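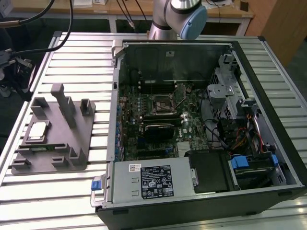
An open desktop computer beside a fixture plate holding a processor, with a robot arm behind the case.

Robotic chore work is the use of general-purpose robots for tasks that people usually do by hand, at home or in a small workshop. It includes folding clothes, loading a dishwasher, sorting parts and repairing electronics. It is different from classical factory automation, in which a machine repeats one fixed motion on identical parts.

Background

Industrial arms have welded and painted for decades. Chores were left aside for a long time, as the objects are soft, small or never in the same place. Interest grew when robots began to learn from recorded human demonstrations. The Harnum project, for instance, collected 1000 demonstrations of kitchen and bench tasks before its first public trial in May.

Computer repair as a test

Placing a processor in its socket is a common bench task in this field. The part must sit flat and in the correct direction, and the contacts are easily damaged. The socket also has a lever and a metal retention frame, which must be opened and closed in the right order. Many laboratories keep the processor in a fixture next to the computer — the robot then knows where to start, but it still has to find the socket.

In the Sondum trials, an arm had to complete the insertion 20 times without human help. It failed in 3 of them, always at the lever. Memory modules gave fewer problems, while loose cables were excluded from the test.

Household tasks

Results at home are weaker. Fodor, a maker of mobile robots, offers a model with two arms that can clear a table and fold towels. It works slowly, and an operator may take control from a distance when it stops. The Stellasia apartment, a test home with three rooms, showed that a robot trained in one kitchen often fails in another one.

Current state

Single steps of many chores can be done by machine if the place is prepared. Whole chores, from the beginning to the cleaning up, still need a person nearby. Opinions differ on whether more demonstrations will be enough, or whether better hands and touch sensors are needed first.

See also

Bin picking
Domestic robot
Teleoperation

This page was last edited on 20th December.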